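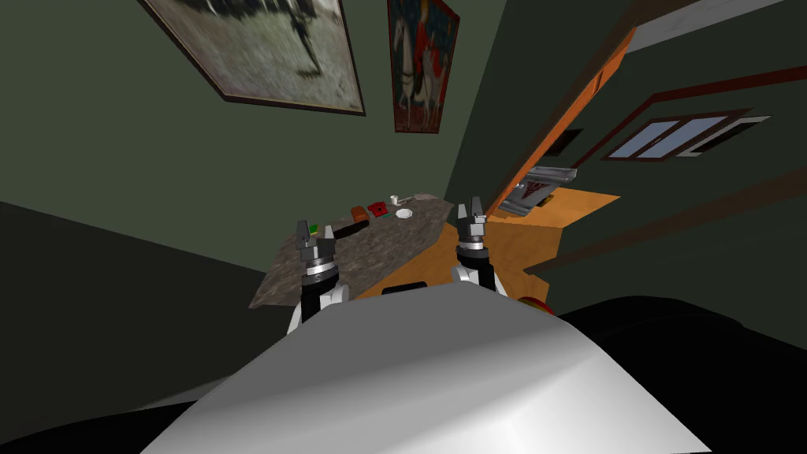
Blog > Boats and Water > Gear Notes

Re-roping the throw bags at Plalach

14/06/2024

Print this page | E-mail this page

The rescue group at Plalach keeps 11 throw bags: four in the boat shed, two in each of the launches, and three on posts along the north bank. All of them were due for new line this spring. I did the work over three evenings and am writing down the method, as the notes from the previous round amounted to one line in the log.

The old line was 8 mm floating polypropylene. It had gone stiff from sunlight, worst in the post bags, where the top few coils had faded from orange to a chalky pink. Stiff line holds the shape of the coil. It leaves the bag in clumps, and a clump shortens the throw. On the bank test, the worst of the post bags stopped well short of the marker buoy with half its line still inside.

The replacement came from Trummer, on a reel. I cut each piece with a hot knife and sealed the ends a second time over a small flame, rolling them on a steel plate while they were soft. A mushroomed end will catch in the grommet at the bottom of the bag, so trim it before it cools.

For the fixed end I used a figure eight with a long tail, tied outside the foam disk. For the hand end I left a plain tail with no loop. There is a long argument about this. A loop is easier to hold with cold fingers, but a wrist goes through it sooner or later, and then the thrower is attached to someone in moving water. The Wada bags we bought in November came with loops already sewn in. I cut them off.

Packing matters more than the knot. Do not coil the line. Feed it in a hand's width at a time, pushing down every so often, and let it fall however it likes. It looks untidy and runs out clean. A bag packed this way took me four minutes at the start and under two by the end.

Each bag was then thrown twice dry and twice wet on the grass behind the shed. Wet bags fly better, as the weight carries them, but the second throw of a wet bag is always repacked in a hurry and it shows. One bag snagged on a loose thread in the drawcord channel. I melted the thread back and it has been fine since.

Costs, for anyone doing the same. The group had 900 set aside from the spring open day at Tatow. Line, foam disks and two new bag shells came to 600 with delivery. What was left over is going toward covers for the bank posts, which should slow down the fading — the posts face south and get no shade after ten in the morning.

I wrote the date on each foam disk in paint marker and put the same date in the log. Post bags will be checked every spring from now on, shed bags every second one. The old line has been cut into short lengths for knot practice. It is too stiff to hold a bowline well, so I would use it only for cleat hitches.

88 shares | 11 comments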